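## Part 3: Getting your new tap ready

You've picked out a lovely tap, so let's give it a good start! This part of the Wetska guide covers the prep you do before anything goes near the sink. It's a pleasant half hour at the table, and the fitting in Part 4 goes much more smoothly for it.

**You will need**

- a soft, dry cloth (an old cotton T-shirt is brilliant)
- an old towel
- a tape measure
- a small dish for loose parts
- the fittings bag from the box

> **Note:** The Berkau and Usby models share the same fittings bag. If yours is a Wyss, the hoses are packed separately under the cardboard tray, so have a good look before you throw the box out.

### Unpack and check

1. Clear a table that's big enough to lay everything out. Good daylight helps, especially with the darker finishes.
2. Open the box from the top and lift out the tap with both hands, one under the base and one along the spout.
3. Tip the fittings bag into your dish. There should be 3 washers and 3 screws, plus the mounting nut.
4. Measure the hole in your sink or bench. If it's a long reach from there to the shut-off valves, check that too. The hoses are 127 cm.

> **Caution:** Never pick the tap up by its handle. The handle is made to turn, and it doesn't like carrying the weight of everything else.

### Look over the finish

5. Wipe the whole tap with the dry cloth, working from the base out to the end of the spout.
6. Lay it on its side so you can get a proper look at the base collar and the lever. On oil-rubbed bronze, a thin line of copper-brown along the lower rim of the collar is typical of the finish, and against that nearly black spout it looks gorgeous.

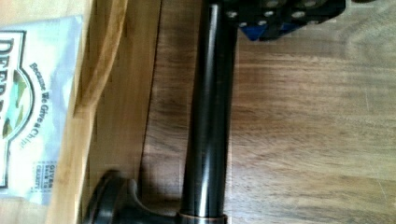
7. Move the lever gently through its full swing. It should feel smooth and even, with no grinding.
8. Put the tap down on the folded towel until you're ready to fit it.

> **Caution:** No polish, vinegar or scouring pads on bronze, please. Plain water and a soft cloth will keep the colour rich for years.

### If something's missing or marked

Stop before you fit anything. Fitted taps can't be swapped, but an unfitted one is easy to exchange. Keep the box and quote the model name and the number on the bag label. Small parts are sent free within 19 days of your request.

Once it all checks out, turn off the water under the sink and go on to Part 4.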